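The software that decides when to let go

In a unit on the Sanham industrial estate, a software team has spent most of this year on a problem that takes a person no thought at all. It wants a robot arm to pick up a can of food, put it somewhere sensible and know when it has finished.

The company is called Kahsay. It writes control software for arms that other firms build, and it sells to small warehouses, kitchens and repair shops that can't afford to hire an engineer each time something on the line changes. Its main product, Trilport, sits between a camera and a motor controller. It takes in pictures, makes a plan and sends the arm a stream of small movements. If the plan stops matching what the camera sees, Trilport is supposed to notice and make another one.

That last part is where the work has gone. "Grasping was the thing people talked about when I started," says Damilola Okeke, who leads the planning group. "We can grasp. Ask me what the arm believes a second after it has opened its fingers and I'm much less comfortable."

The tests are run on a play kitchen. Its worktop is low and small, and an arm can reach all of it without stretching, which keeps the team's attention on the software and away from the limits of the hardware. A test is called a task, and a task is one plain sentence typed at a terminal. Move the can to the back of the counter. Put the can beside the plate. Trilport turns the sentence into a goal, the goal into a set of positions it would accept, and only then starts to plan a path.

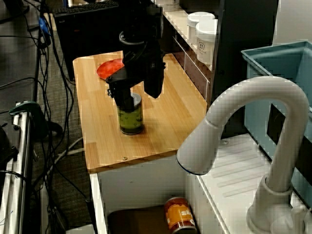
Kahsay splits every task into stages, and the stage that gets the most attention is the one its engineers call contact. It begins when the software judges that the fingers are touching something and ends when it judges that they aren't. In between, Trilport treats the arm and the object as a single body. With the gripper closed round the top of the can, as it is on the wooden counter, the planner has to work out clearances for the can as well as for the fingers, and the red disc close by becomes something the base of the can might strike. Get the timing of that switch wrong and the plan is wrong too. If it comes early, the software plans for a load it doesn't have. If it comes late, it forgets that the thing in its hand has a bottom edge.

Older versions made the switch by reading the motor current. When the fingers met resistance the current rose, and once it passed a set level the software declared contact. The method is cheap and it's still common. It is also easily fooled. A soft packet hardly raises the current, and a finger that catches on the edge of a lid raises it plenty without holding anything.

The present version puts three sources of evidence together: the current, the distance between the fingers and the camera picture. Each gets a weight, and the weights move during the task. As the arm comes down, its own body can block part of the camera's view, so the picture counts for less and the fingers count for more. Once the arm lifts away, the order is reversed.

Okeke's group arrived at the weights by a slow route. They recorded 349 attempts, then went back through each one by hand and marked the moment at which a person would have said the object was held, and the moment at which a person would have said it was free. The software was tuned until its answers fell close to theirs. Two people marked every recording, and where they disagreed the recording was set aside and argued over on a Saturday morning with the rest of the group.

There were more arguments than expected, most of them over release. One camp held that an object is free as soon as the fingers stop pressing on it. The other said it is free only when the fingers could move off in any direction without touching it. The second definition won, and it changed the code. Trilport now opens the gripper, waits, checks the gap on both sides and goes straight up before it does anything else. It adds time to every task. Customers have complained about that, and Kahsay has left it in.
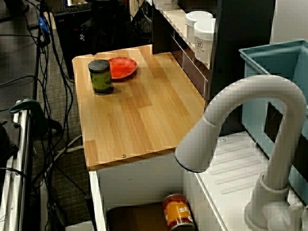
The test worktop at Kahsay's Sanham unit, with a green jar standing near a red plate.

After release comes the check. The software compares the new picture with the goal it set at the start and gives a score for how well the two agree. A high score ends the task. A low one sends it back to the planner, with a note of what seems to be wrong.

The check is harder than it sounds, largely on account of language. "Beside the plate" could mean touching it, near it or merely closer to it than to anything else. A person asked to put a jar beside a plate will accept a wide range of results and would be puzzled to be asked for the exact limits. Trilport has to have limits. In the first release they were fixed distances, set by an engineer and stored in a file. They worked on the bench and failed in the field, where plates and counters came in other sizes.

Now the limits scale with the objects. The software estimates the size of each item and works out "near" from that. It also keeps several readings of a sentence open at once and drops them one by one as the task goes on. If two readings are still open at the end and they give different answers, the arm stops and the terminal asks for help. Okeke regards this as the most useful thing the product does. "I'd like it to ask more often than it does," she says. "The sales side would like it to ask less. We've met somewhere in the middle and neither of us is happy."

Perception brings its own troubles. Round things look much alike from certain angles, and the parts of the system that find objects can give one item two names in two pictures. A plate might be labelled a lid on one pass and a plate on the next. For a while this broke the planner, which took it that one object had vanished and another had appeared. The fix was to stop trusting names. Trilport now tracks shape, position and colour, and treats the name as a guess that can change. It was a dull piece of work that took seven weeks, and it cleared more open faults than anything else in the release.

Things that have no part in the task are a separate matter. The first planners considered every object they could find, including those on other shelves, and slowed badly in a busy room. The current one draws a boundary round the space the arm will need and ignores whatever lies outside it until the plan changes. The boundary is redrawn 64 times during a typical task. Most of those redraws make no difference. The few that do are logged and read the next morning.

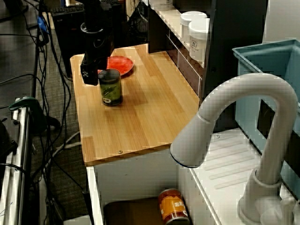
Logs are a large part of life at Kahsay. Each task leaves a file that records what the software believed at every step, how sure it was and which evidence it leaned on. The team built its own viewer for these files, and the engineers say they spend more hours in it than in the code. A slider runs along the bottom. Drag it and the beliefs change alongside the pictures, so that a person can find the point at which the two parted company.

The viewer has turned out to matter to customers as well. A packing firm in Idthorpe, one of the first to take Trilport, asked for a copy after an arm on its night shift kept stopping short of a shelf. Its own staff went through the files and found that the software was reading a shadow on the wall as a solid edge. They moved a lamp. Kahsay has since put a cut-down viewer into the standard package and written a short guide to go with it.

There is some disagreement inside the company about how long this way of working will last. Part of the team is training a single learned model that goes from picture and sentence directly to movement, with no separate stages for contact, release or checking. On some tasks it is already quicker and smoother than Trilport. When it fails, however, the log has far less to say. There is no belief to look up, only the pictures that went in and the movements that came out.

Okeke's view is that the two will be joined. The learned model would move the arm, and the older code would stay on as a checker, watching the result and refusing to end the task until it was satisfied. A first version of this is running on the bench now. It hands over at release, the point on which the group spent its Saturday morning, and the definition they settled then has been carried across without changes.

The next release is planned for April. It will add drawers, which means goals that can't be seen when the task begins, and the team has started marking recordings again.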